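Equipment Review: The Marty Tabletop Arm, Seen at the Britside Open Day

Reviewed for the Equipment and Learning Spaces section
Published 06/07/2026

Britside Technical College opened its automation rooms to visiting teachers and training staff this spring. The main item on the program was a demonstration of Marty, a tabletop robot arm supplied by Nosten and sold to schools and training centers as a complete teaching station. Our reviewer attended the full session and was given time at the controls afterward. The college provided admission and lunch. Neither the college nor Nosten has seen this review before publication.

Visitors were received in groups of 9, and each group spent 51 minutes in the room. Margaux Carré, who teaches the introductory automation course at Britside, led our group. She gave a short talk on safety, pointed out the stop button, and asked that bags be left along the wall. The rest of the session was given over to the arm and to questions. Visitors who expected a sales talk will have been pleasantly surprised. The Nosten representative stayed at the back and spoke only when a question concerned price or delivery.

The task chosen for the day was the sorting and placing of colored cubes. It is a common first exercise, and Ms. Carré defended the choice when one visitor called it too simple. In her view, a student who can bring a gripper down over a small block, close it at the right height, and set the block on a marked corner has already met most of the problems that appear later in the course. Our own attempt supported her. Two of us released a cube too high and watched it roll away from its mark.
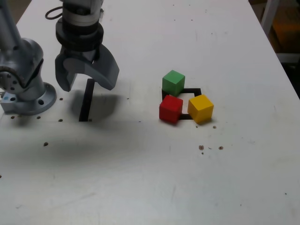
Setup and Work Area

The arm is bolted to the table by a round metal base. Nosten requires this fixed mounting and does not offer a clamp version. Buyers should therefore plan on giving a table to the station for good. The white top gives strong contrast with the green, red, and yellow cubes, and a black square outline on the surface serves as the target. The cubes are wooden and plain, and a school could replace them at very little cost.

A white top also shows every mark. The one at Britside had gray smudges and small brown specks on it, and we would advise any buyer to ask for a spare top or to choose a more forgiving color. Lighting deserves the same attention. The arm throws a broad shadow over the table, and a student leaning in to judge the height of the fingers may find it distracting. A second lamp on the opposite side would be a sensible purchase.

Gripper and Handling

The two gray fingers open wide enough to leave a new user some room for error. They are large in relation to the cubes, however, and care is needed when blocks stand close together. In our trial the gripper nudged a neighboring cube on the first approach. Ms. Carré teaches her students to come straight down from above and to keep sideways travel well clear of the table. We adopted the same habit and had no further trouble.

Control is by a handheld unit with a slow mode, which is turned on by default. Movement in slow mode was smooth and easy to predict. The faster setting was shown only by staff, and we are unable to comment on how it feels in the hand.

Documentation and Support

The printed guide is the weakest part of the package. It assumes a reader who already knows the vocabulary, and the index omits several terms used in the lessons. Britside has written its own worksheets, called the Drevby set after the building in which the course began, and these are clearer in every respect. The college has agreed to share them with other schools on written request. Nosten stated that a revised guide will be issued in September.

Assessment

We rate the Marty station 4 out of 5 for supervised classroom use. The mark is withheld on account of the guide. Schools that have a permanent room and a member of staff with some experience may order it with confidence. Those without either should first arrange a visit to Britside, where places on later open days may be reserved through the college office.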